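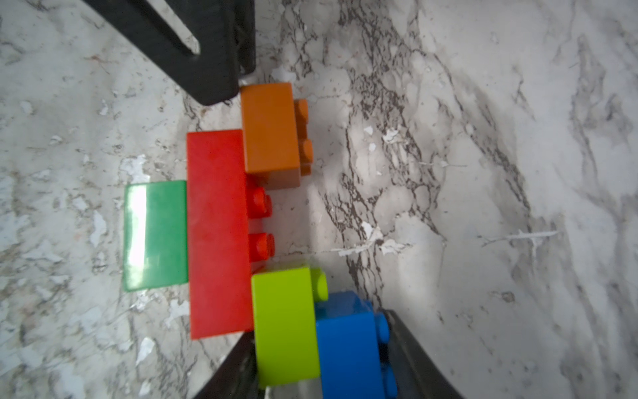
Polen: Frequently Asked Questions

Last updated December 31, 2025

What is Polen?
A robot arm that picks up toy bricks. It lives on a bench at Tomar, our shared workshop, and was built by Harish Garg and Manju Awasthi over more evenings than either of them will admit to at home. It has two black fingers, one small camera up by the gripper, and a strong preference for the left side of the bench.

Does it have a purpose?
It picks up toy bricks.

Beyond that?
The plan was to have it sort screws. Screws are small, shiny and all alike, and after a month of watching it pinch air we moved to something easier to grab. The screws are still in a bucket under the bench if you would like to take over that branch of the project.

Why the big chunky bricks and not the regular ones?
The gripper closes with an accuracy that we would describe as neighborly. Big bricks forgive it. They also survive being dropped, and when one does go under the drill press you can find it without a flashlight.

Why do you start with the bricks shoved together?
Anyone can pick up a brick sitting by itself. (Polen could do that by its second week, most days.) With five of them in a huddle, sides touching, the arm has to decide which one to go for and find somewhere to put its fingers. The usual result is that it chooses the red one in the middle, which is the worst choice on offer.

Is that real marble?
It looks like marble and it weighs like marble. Manju got it from a neighbor who was redoing a kitchen, and we didn't ask for papers. It's flat and it doesn't wobble, which the plywood before it could not claim.

Doesn't all that dark veining confuse the camera?
Yes, very much. For most of December the vision code believed that a thick patch of veins was an object and kept reaching for it with real tenderness. We could have covered the stone with a sheet of gray paper, and Harish has a sheet of gray paper, but by then it had become a matter of pride. Training on more pictures fixed most of it. The set stands at 3,296 images, every one of them labeled by hand by people who had other hobbies once.

What about glare?
Glare is the current problem. A shiny green brick under a workshop lamp can go nearly white on one side, and the software then reports half a green brick and half a mystery. Moving the lamp helps. Other members move it back.

What did it cost?
$670, not counting the stone, the bricks or the first gripper, which we don't discuss. The motors were the biggest part of that. The control board is a Gadeck, bought used, and the cables are whatever was in the drawer.

Why is there a slot in the finger?
Less plastic to print, and you can see a little of what's behind it. Harish will tell you it was for weight. The first version was solid and worked about as well, so draw your own conclusions.

How fast is it?
Our best run cleared a five-brick cluster in 60 seconds. The average run is best enjoyed with a sandwich.

How often does it miss?
We log every attempt in a notebook on the shelf. On the last full evening it missed 12 times, and three of those were the same brick.

Can I use it?
If you're a Tomar member and have done the bench safety session, yes. Ask one of us the first time. After that:
Power up the board before the motors.
Keep your hands off the stone while the arm is live.
Know where the red switch is. Hit it early; it won't be offended.
Write your run in the notebook, including the bad ones.
Put the bricks back in the tub.

Can I bring my kids?
On open evenings, sure. They will ask why you don't just pick up the bricks yourself. We haven't got an answer that holds up.

Are the files available?
The finger drawings and the code are on the workshop drive in the folder called Usport. That was the name of the project before this one and we never changed it. Start with the readme. Ignore anything with "final" in the file name.

What's next?
Stacking. At present Polen can set one brick on top of another so long as you don't need it to stay there. Manju thinks the release is too quick, Harish thinks the wrist sags, and they've agreed to test both in whichever order gets the louder one to stop talking.

How do I reach you?
Leave a note on the bench, under a brick. Please use your own tape.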